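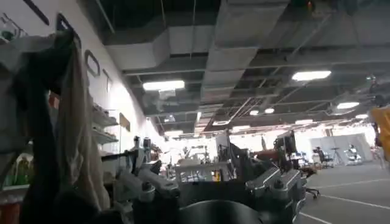 The Year I Tried to Finish a Jigsaw Puzzle

Home | Archive | About | Subscribe

My aunt's estate, if you can call it that, came down to a car with no reverse gear, a set of fish knives and a jigsaw puzzle. My cousins moved fast. I got the puzzle.

It's a view of Hesenau, a lake town I have never visited and could now draw from memory, including the drainpipes. The box says 1,000 pieces. It's from a company called Cledier, which as far as I can tell went out of business some time before I was born, possibly over the quality of its sky. There is a great deal of sky. There is also a lake, and the lake reflects the sky, so you get to do it twice.

I started in January, on the dining table, thinking it would take two weeks of evenings. I had a drink and a lamp and a playlist. I sorted out the edge pieces like a sensible person and had the border together by bedtime, and I remember feeling pretty smug about my aunt, who had apparently owned this thing for thirty years and never gotten past the church.

By March I had the church.

People have opinions about how to do a jigsaw. I hadn't known this. My neighbor Ingeborg Hofstetter came by to return a cake pan, looked at the table, and asked where my trays were. I didn't have trays. She went home and came back with six baking sheets and sorted my sky by shape while I stood there holding the pan. Two knobs opposite, two knobs adjacent, three knobs, and so on. She has names for them. The ones with four holes are "widows," and when I asked why, she told me to turn on another light.

Nghĩa Hà, from work, is of the other school. He doesn't sort. He stares at the pile with his hands behind his back like a man at a museum, then picks up one piece and puts it where it goes. He did this four times during a dinner I had cooked and then asked if there was more rice. I have never been so annoyed by anyone helping me.

And then there's my brother-in-law Dirceu, who believes that if a piece nearly fits, it fits. I spent most of April undoing Dirceu.

What the hobby takes from you is the table. We ate on the couch from January on. Then I bought a felt mat, the kind that rolls up around a tube so you can put your puzzle away between sessions. I rolled up Hesenau. I unrolled Hesenau. The church had come apart at the steeple, and the left bank of the lake was in a sort of drift against the railing of the right bank. The mat is now under the cat's water bowl, where it does good work.

I looked online for advice, which was a mistake. There is a forum (of course there is) where a 3,000 piece puzzle is considered something to do while you wait for the real one to arrive in the mail. I posted a question about skies. One person told me to work in daylight only. Another told me to flip the whole thing over and do it by shape, gray side up, "for the purity of it." A third wanted to know if mine was the Cledier with the steamboat or the one without, and when I said without, he wrote back "oh." Just that.

I have thought about that "oh" more than I'd like.

In May I hit the stretch where you find one piece a night. You sit down after the dishes, you try the same bit of blue in the same eleven spots you tried yesterday, and then at some point past midnight one goes in with that little click and you're awake for another hour on the strength of it. I understand slot machines now. I also understand my aunt a bit better. She lived alone and went to bed very late, and we all used to wonder what she did with herself.

I finished at two in the morning, in my bathrobe. Well — I finished what there was. There's a hole in the lake the shape of a widow. I've moved the couch, emptied the vacuum bag onto newspaper, and had a frank talk with the cat. I called Dirceu, who swore he had nothing to do with it and then said, after a pause, that he'd check his other jacket.

It wasn't in his jacket. It may never have been in the box. Maybe that's as far as she got, too, and she just broke it up again and didn't mention it to anyone.

Ingeborg says you can glue the thing to a board and paint the gap with watercolors and it won't show from across the room. I said I'd think about it. We're still eating on the couch.

Print this post | E-mail this post

Recent posts

Fish Knives: A Second Opinion
I Have Been Feeding Somebody Else's Cat
The Soup That Took All Afternoon
Things My Aunt Kept in the Freezer
On Being Bad at Parking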